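**Mobile crate shelving** is a form of storage in which stackable plastic crates are kept on metal shelf units fitted with casters. It is used in stockrooms, workshops and schools where the layout of a room changes often.

## Construction

A typical unit has perforated steel uprights, which allow the shelves to be set at different heights. Diagonal bracing may be added to stiffen the unit. The Skatell pattern, introduced at Indholm in July, carries 16 crates per unit.

## Crates

Ribbed sides strengthen a crate without adding much weight, and a rolled rim gives a grip for lifting. Color may be used to separate types of stock. The Norkosora depot holds 687 crates under a plan drawn up by Kerstin Brinkmann.

## Floor marking

Parking positions are commonly outlined in floor tape. Yellow is a usual choice on gray carpet.

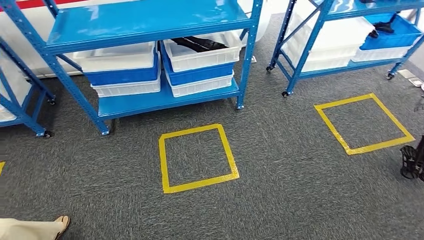

## See also

- Leite crate
- Floor marking tape
- Caster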